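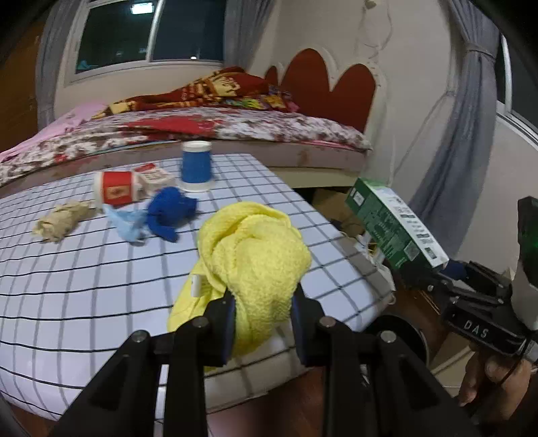

Laundry and tidying bench, week one of December. Rule for the surface: every soft item gets sorted by material before anything is folded. Terry cloth goes in one pile, flat weave in another, paper and film in a third. The yellow towel is terry, so it goes first, and the tag on its left side decides which edge counts as the top. The dark blue cloth waits.

Folding a towel that starts as a twisted lump takes longer than the fold itself. Find one corner, follow the hem to the next corner, then lift. Pulling from the middle only tightens the twist.

Bags are a separate problem. Thin film holds no crease and springs back. I knot mine. Yulan Lu flattens hers and rolls them from the closed end, and hers take up less drawer.

Paper: if it has been balled up, recycle it. Smoothing it out for reuse costs more time than the sheet is worth.

The black grid on the tabletop is handy for squaring edges. Line up one hem, fold to the next line, check the opposite side. Half a square of drift on the first fold doubles by the second.

Hongmei Ding asked about shelf depth. The Cadside unit in the hall closet takes a bath towel folded in thirds, then in half, 10 to a stack. Over 10 and the stack leans - start a new one.

Hard items last. Cups upright, cylinders on end, small boxes against the back wall with the label out.

Sheets tomorrow. Fitted ones get their own post.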